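The harbor, the outfall and the 500-foot promise

I went to the open house on the Prenis Street outfall because I live two blocks uphill from it and because the flyer said there would be answers. There were posters. There was a model of the beach with a little blue ribbon for the storm drain. I came home with a handout and most of the same questions I left with.

For those who don't live in Lolirmont, the short version. Everything that falls on the streets between the bluff and the boardwalk goes into one old pipe, and the pipe lets out onto the sand by the north jetty. After a hard rain you get a brown fan in the water, and it drifts whichever way the current is going. Some years the town posts a swimming advisory. Some years it doesn't, and the brown fan looks the same to me either way.

The plan now is to run the pipe 500 feet out past the low-tide line, so the runoff comes up in deeper water. The engineering firm is called Rankin, and the man they sent, Magnus Haldane, was patient and polite and had clearly answered my first question many times before. My first question was whether the water would be any cleaner. He said it would be "better dispersed."

I wrote that down. Dispersed is a word about where a thing goes. It says nothing about how much of it there is.

What's in the runoff

I asked what they'd tested for and was pointed to a poster with bacteria counts from two sampling spots, one at the mouth of the pipe and one at the jetty. Both were taken on dry days. I asked Haldane if there were any wet-day numbers and he said those were "in the next phase." The next phase comes after the vote. Maybe there's a sound reason for doing it in that order. I'd like to hear it before I'm asked to pay for the pipe.

There was also nothing about oil or tire grit, and nothing about the stuff that washes off the big parking lot behind the Zarkik, which drains straight into our line and always has. Anybody who has stood on the corner in a downpour has seen the rainbow on the water going down the grate. A longer pipe carries the rainbow farther out. I suppose the fish can have an open house of their own.

The things that got waved off

A woman near the front asked about planting strips along Prenis Street, the sunken kind that soak up the first part of a storm before it reaches the drain. She was told they'd been "considered and screened out." I went looking for the screening in the handout. It gets three sentences. One of them says the strips would need maintenance, as if a steel pipe lying on the ocean floor would look after itself.

I'm not against the pipe. I want to be clear on that, since the last time I wrote about the beach I got called some names in the comments. Sand builds up around the current opening every winter, somebody has to come dig it out with a loader, and when it's plugged the water backs up onto the street. I've had it in my own garage. A longer pipe might well fix the backing up. But that's a flooding project, and they keep selling it as a clean water project — the flyer has a sea turtle on it. I have never seen a sea turtle in Lolirmont.

Who pays

The stormwater fee would go up in two steps. Haldane said he couldn't speak to the fee, fair enough, and the person from the town who could speak to it had left by the time I got to the table. The handout says the increase will be "modest for a typical household" and doesn't say what a typical household is. Mine has a flat roof, a short driveway and a yard that is mostly gravel. The way they figure hard surface, I have a feeling I'm about to find out that gravel is pavement.

Photos
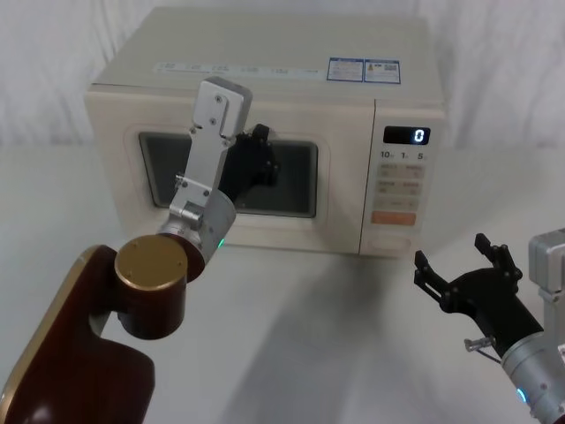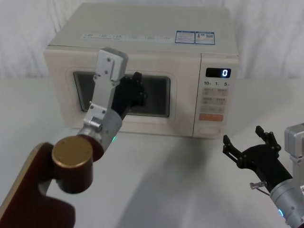
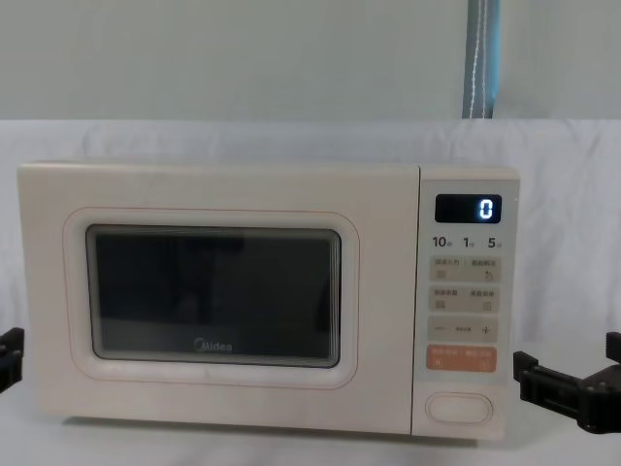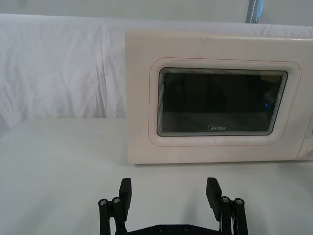

The same cream-white microwave in all four.

What I'm asking for

I sent a letter to the town clerk and I'm putting the main points up so other people can borrow them. Use your own words if you can, they count form letters as one.

Wet-day samples from both spots before the vote, with the raw numbers posted.

The full screening write-up on the planting strips, including whatever cost they used.

A straight statement of how much of the runoff comes off the Zarkik lot, and whether the lot's owner pays by the same formula I do.

A fee table with real lot sizes in it.

The written comment period is still open and the clerk's office takes letters by hand at the side window. Get the copy stamped. I've had one go missing before, and when I asked about it I was told it had probably been forwarded. I'll post whatever reply I get, if I get one.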